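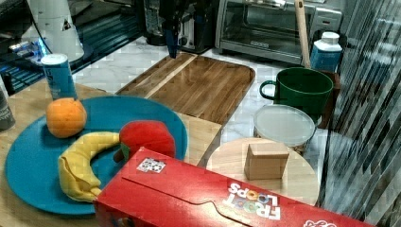 Week 4 handout: looking after the countertop cell

Last week I promised I'd write down how I set up the arm in the morning, so you don't have to keep catching me in the hallway. These are my own notes, tidied up a little (only a little!), and they go with the Plovier bench manual. If the two disagree, tell me and I'll sort it out.

Start with the fingers, before any power goes on. Wipe both pads with a lint-free cloth and run your thumbnail down each edge. You're feeling for nicks. A nicked pad will still hold a cereal box just fine and then drop a little wooden cube over and over, and you'll spend a whole afternoon blaming the software. I have done this more than once.

Next, the finger screws. There are 2 on each finger and they work loose faster than you'd think. Snug them with the short hex key from the drawer, not the long one, which makes it way too easy to strip the heads. If a screw turns freely and never bites, stop and come get me.

Now power up and let the arm home itself. Keep your hands off the counter while it does this, please. When it's done, open the log and check that the homing line says 100. Anything lower means a joint didn't finish, and you need to home again.

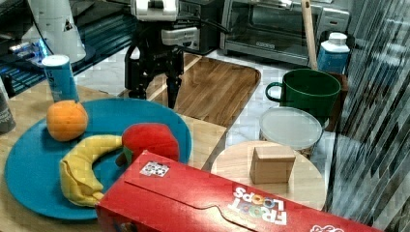

Then comes the height check. Jog the gripper down slowly over the cutting board with the fingers closed, and stop when a sheet of printer paper just drags under the tips. Write down the Z value. Ours was 113 when Ladan Kazemi and I last did the whole procedure together, and if yours is off by more than 2, go back and look at the finger screws again before you touch any settings. It's nearly always the screws.

Watch the cable during all this! Jog the wrist all the way one direction, then all the way back, and look for any spot where the cable pulls tight. It needs slack at both ends of the turn. The replacement cable is part 796 in the Wuvau catalog, and we keep a spare on the shelf by the door.

Marker stickers get a quick look too. A curled corner or a smear of grease is enough to throw off the position, so peel off a bad one and print a new one at full size (turn off "fit to page," I beg you).

For next time: do the full check in pairs, swap roles halfway, and bring me your Z values on paper. Read the Clondthorpe chapter on backlash as well, at least the first half. The math in the second half can wait until December.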